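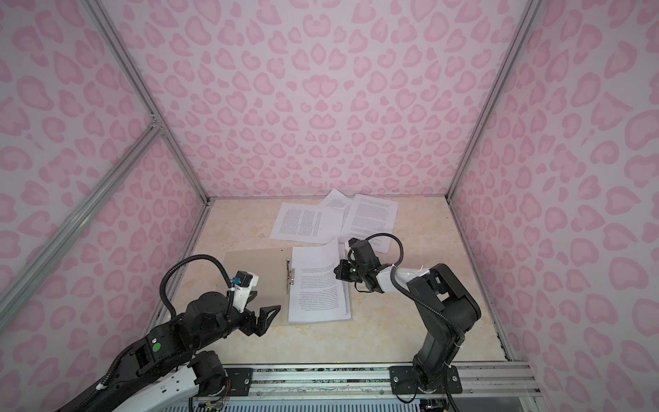
Zodwa Mokgethi asked whether the two arms need separate policies for paper and clipboard work. They don't. One policy with a 14-value action (six joints and a gripper per arm) is fine, but the timestamps have to line up first, and most of the trouble comes from there.

Start by checking your logs. Open an episode in the Trandard viewer and plot the command stream against both wrist streams. If one drifts by more than 5 ms, fix the clock before you touch the model.

Next, resample everything to the slower stream. In the config, set align_to: wrist_left and drop_partial: true. Our August set went from 233 episodes to 198 after this step. Check the dropped ones by eye - a few may be worth re-recording.
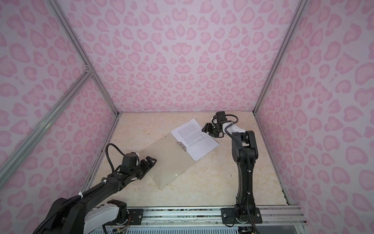

Then set the gripper threshold. Thin sheets barely change the finger opening, so a closed gripper and a gripper holding one page give nearly the same reading. Use motor current as a second input and normalize it per arm. Jad Haddadin's script in the Brinex repo does this, but it expects the left arm first.

Train with a chunk length of 149 at first, then shorten it if the arms react too late at the clip. Save the normalization file with the checkpoint.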